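3.2 Where people sit when the kitchen is too small

I went into this part of the study fairly sure I knew what I'd find. The flats in Clusterham are tiny, most of them built with a galley kitchen and one other room, and I figured everyone would be eating on the couch. They aren't! Of the 100 households that sent back my survey in November, 68 eat dinner at a table most nights, even when that table has to be cleared of homework and mail first.
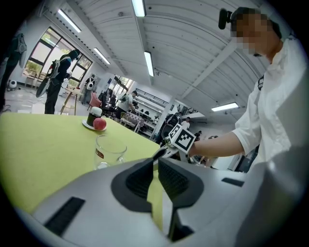
Clearing the table turned out to matter a lot more than I'd planned for, and I ended up adding a whole set of questions on it. People talked about the cloth more than the furniture. A plain coloured one, like the yellow-green tablecloth in Figure 2, came up over and over as the thing that tells the family work is finished and dinner is on (one mum in Vescombe called hers "the off switch", which I've since stolen for my own place).

Figure 2. A table covered with a yellow-green cloth.

The other 23 households I'd call drifters, and I mean that kindly. They eat wherever there's room, often at different times, and they were the chattiest group by a mile.

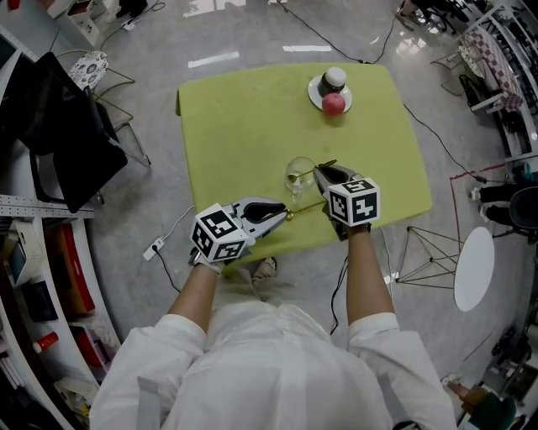

Most of them did own a table. It had just been given over to something else, like sewing or a computer, and moving everything twice a day was too much bother. The Erkholm flats have a fold-down bench under the window, and I'd expected that to help, but hardly any of the drifters there used it for meals.
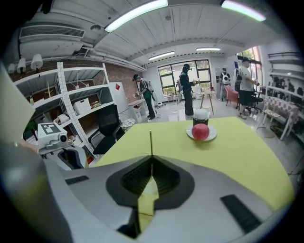 So does a bigger table get people eating together more often?

Only a little, going by these answers. Shift work made a much bigger difference, and I come back to that in section 3.3.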